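Hegyi Supper Club - FAQ

Last update: December. Ask if it's not on here.

Where is it?
Back room at Flotel, Flekstead. Side door, not the main one. Bell sometimes sticks, push hard.

What time?
Saturday, doors at 6, food at 7. Kitchen closes at 9 sharp. Come late and you get soup.

How many seats?
46. When they're gone they're gone. Waiting list is by email, and it does move, usually the day before.

What does it cost?
$20 for members, cash or card. Guests pay the same for thier first visit, then we ask you to join.
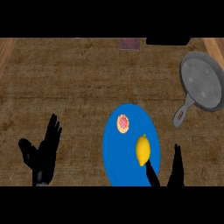
Do I have to sit with strangers?
Probably, yes. Shared tables, no reserved seats, parties over six get split up. Coats on the hooks in the hall please, bags under your chair. Tables are plain brown wood with a paler strip at the edge, no cloths, so use a coaster. Wipe spills right away. High chairs: we have two, email first.

Can I bring a dish?
Yes! Label it. Nuts, dairy, gluten, eggs, all of it on the label. No label, it stays in the kitchen. Oven space is tight so bring it hot or bring something cold. Reheating by Norbert only.

Do you do vegetarian?
Always one main and two sides. Vegan if you tell us by Thursday noon.

Can I bring wine?
Yes, no corkage. No spirits, that's Flotel's rule.

Parking?
60 spaces behind the Banico building, free after 5. Don't use the loading bay, they tow. 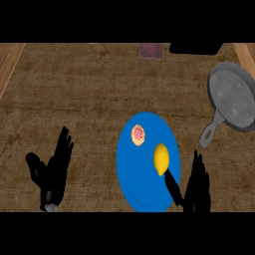 Norbert Kozma wrote in to say the lot fills up by 6:30 now and people should try the street by the church first, it's a four minute walk and well lit. He also wants everyone to know the 111 bus stops right outside, last one back at 10:40.

Can I cancel?
Up to 24 hours before, full refund. After that no, the shopping is done. You can give your seat to a friend, just send us the name.

Who do I contact?
Zsolt Szabó for seats and money, Norbert for food and alergies. Replies mostly in the evening.

Leftovers?
Bring a container.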